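**Wanted: people who eat breakfast (and don't mind writing about it)**

Plivevthorpe is looking for 54 households to keep a breakfast diary with us this coming January, and we'd be so pleased if yours was one of them! We want to know what mornings are like in ordinary kitchens – who gets up first, who skips the meal and is starving by ten, who has eaten the same toast at the same counter since grade school.

You'd fill in one page a day for 2 weeks, by hand or on your phone, whichever suits you. Spelling doesn't matter, and neither does what you eat (cold pizza is very welcome). At the end, Yuto Morikawa will call you for a relaxed chat, usually half an hour, though he does love to talk and it may run over.

Each household that finishes gets a $200 grocery card. You need to be 18 or older and eat at home at least four mornings a week. Kids can join in if a parent signs for them.

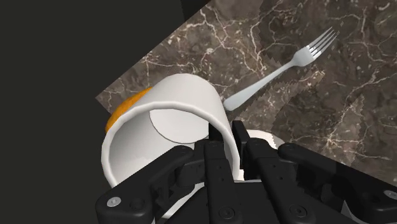
*A white mug, a fork and an orange at the kitchen counter.*

To sign up, write to Hashini Haque at Plivevthorpe, 386 Ondetti Street, with your name, a phone number and a line or two on your usual breakfast. She reads every letter herself and will write back either way – please give her a week or so, as the mail piles up.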